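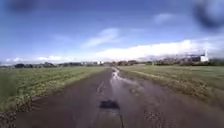
Photo: Clestent / Lilico track

Route check before remote driving demonstrations
Track: Lilico, farm path, north run
Vehicle: Brillik carrier, unit 804
Check made: October, 7:40 a.m.

Complete before an operator records any drive for the route-learning set. Mark OK, FIX or HOLD.

1. Path clear of people, animals and vehicles - OK
Clear to the far end at time of check. Look again before each run.

2. Surface - FIX
Damp and uneven, with shallow dips across the width. Set the speed limiter to 2 mph for all demonstrations until this is rechecked.

3. Standing water - HOLD
Long puddle right of center, breaking into smaller pools at the near end. Depth not measured. Do not drive through it. If the operator steers around it, keep the whole maneuver in the recording.

4. Dark patch mid-path - HOLD
Could be shadow, a wet hollow or something lying on the ground. Walk out and look before the first run.

5. Edges - OK with comment
Loose gravel at the near left. Verge on the right is patchy and muddy. Keep wheels off both.

6. Camera view at operator station - FIX
Blurry, with dark smudges in both upper corners. Clean the lens cover and check focus. Small stones will be hard to judge on this feed.

7. Radio link - OK
Tested to 200 yards. Lazăr relay is switched on. Stop there - the rest of the path has not been tested.

8. Emergency stop - OK
Pressed at handset and on vehicle. Both cut drive. Reset done at vehicle only.

9. Recording - OK
Steering, throttle and video share one clock. Storage has room for 2,000 clips. Delete nothing in the field; tag bad drives "reject" and explain why.

Result: HOLD. Items 3 and 4 to be closed on foot, item 6 at the bench. Repeat item 2 after any rain.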